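Search this book Enter a keyword Go
Contents Previous Next Glossary Index

Chapter 11
Blocks and Lines: Pattern on a Grid

Pick up the nearest piece of printed cloth. A dish towel will do, or a shirt, or the curtain by your desk. Somewhere in it there is almost certainly a grid, even if the designer has worked hard to hide it under leaves and birds. Chapter 10 was all about curves, and we had a lot of fun with them, but now we get to the bones of the thing. I love this part of the course! Once you start seeing how a few straight lines can hold a whole cloth together, you'll find yourself staring at floors and windows on the way home.

We will start with the plainest grid there is. Rule lines up and down a sheet, rule the same number across, keep every gap equal. Checkerboards come from this, and gingham, and most bathroom tile. The eye reads an even grid very fast. It takes in one corner, guesses the rest, and moves on, so an even grid makes a wonderful background for food, books or anything else you want people to notice first.

Now let the gaps change. Make one column wide and the next narrow. Stop a line halfway across so that two small boxes sit beside one large one. The sheet wakes up at once. Your eye can't guess the rest anymore and has to travel, and where it travels depends on size, on color and on how heavy the lines are. Add strong color to a few of the boxes, leave others white, and you have the kind of block pattern that became a favorite for dresses, tote bags and tablecloths.
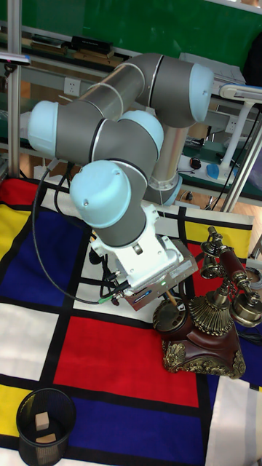
But anybody with a ruler could make one of those, goes the complaint we hear every term, so where is the design in it? Good, let's take that seriously, and please do get out your ruler. Draw a rectangle, divide it with four lines wherever you like, and color three of the boxes. Then do it again. Most people find that their first try feels stuck in the middle and their second leans over to one side (mine certainly did). Moving a single line the width of a pencil can fix it, or spoil it. The tools are simple and the choices are hard, and those choices are what we'll practice.

11.1 Weight

Every block of color has a visual weight. Dark blue feels heavier than yellow at the same size. Red is an odd one: it isn't as dark as the blue, but it comes forward and grabs you, so a red block often needs plenty of room around it. White feels light, and beginners tend to treat it as leftover space. Try to think of the white boxes as shapes you are placing on purpose. Cut them out of white paper and paste them down if that helps.

Line has weight too. Thin black lines between strong colors almost vanish from across a room, and the colors begin to push against each other. Thick ones keep the colors apart and become a pattern of their own. 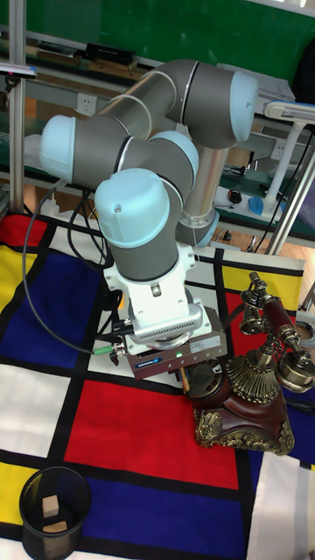 Figure 11.2 Block pattern with thick black lines on cloth.

11.2 Repeat

A painting ends at its edges. Cloth goes on and on, and this is where block patterns get really interesting. A printer needs a repeat, the one unit that is printed over and over down the roll, and a big block of red that looked perfect in your sketch may turn into a red stripe when the repeat is stacked. The Etorley sample book, which we'll use all through this chapter, has a lovely case of it. Its Barta pattern was drawn with a repeat 50 centimeters tall, and in the first version the yellow boxes lined up so neatly that they made a ladder from one end of the roll to the other.
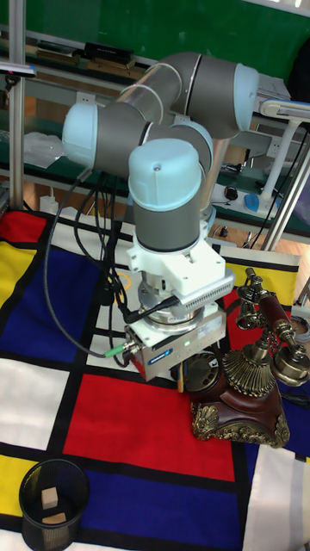
The cure was to shift every second repeat sideways by half its width, a move called a half drop when it's done vertically and a brick repeat when it's done across, as it was for Barta. You'll try both in Exercise 2. Don't worry if the lines fail to meet at the join on your first attempt! Tape the paper into a tube, mark where each black line crosses the seam, and redraw from the marks.

Before you go on, gather:
a ruler and a soft pencil
black tape in two widths
red, blue and yellow paper
white paper, more than you think
the Jivden grid sheets from the back of the book, page 723

Start with the narrow tape. Lay out one upright line, well away from the center, and let the next line answer it.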